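Plirkunik busca personas para preparar mesas de instrumental y clasificar objetos

Somos un equipo pequeño y necesitamos 4 personas para la campaña de abril. El trabajo se hace de pie, delante de una mesa, y consiste en colocar, retirar y volver a colocar objetos siguiendo una hoja de instrucciones. No es necesario tener formación sanitaria. Sí es necesario tener paciencia y las manos tranquilas.

La parte principal es el instrumental: pinzas, tijeras y mango de bisturí, que se ponen sobre un paño de borde azul, con la bandeja de acero detrás. Cada pieza tiene su lugar y su dirección, y se aprende en la primera mañana con Ningsih Nugroho, que es la responsable de la sala.

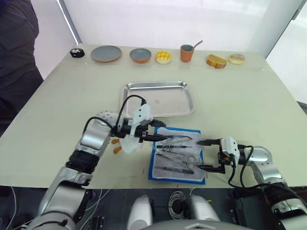
Las tijeras se toman siempre por los anillos y nunca se pasan de mano a mano. Quien termina un turno deja la mesa limpia y el paño doblado para el compañero siguiente.

La segunda parte es más ligera. Se trabaja con objetos blandos, sobre todo peluches, que hay que ordenar por tamaño y guardar en las cajas marcadas Catow y Bisht. Las personas que han participado antes nos dicen que esta parte cansa menos los ojos, pero pide la misma atención. 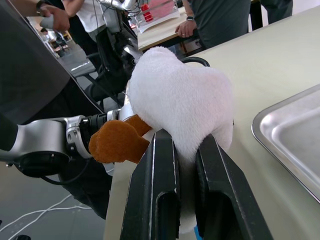

Pedimos ropa cómoda, zapatos cerrados y el pelo recogido si es largo. Los anillos y las pulseras sueltas se dejan en la taquilla. En la sala se trabaja en grupo, por eso rogamos hablar en voz baja y tener el teléfono en silencio.

Condiciones:
Duración: 3 semanas, en turnos de mañana o de tarde.
Pago: 330 euros por semana, con 2 pausas pagadas en cada turno.
Idioma: español o inglés, suficiente para leer las instrucciones.
Edad mínima: 18 años.
Lugar: edificio Clunance, planta baja, entrada por el patio.

Para participar, escriba una carta corta a la atención de Lizelle Pillay y entréguela en la recepción de Clunance. Indique por favor su nombre, un teléfono y el turno que prefiere. Respondemos a todas las personas, también cuando la respuesta es negativa.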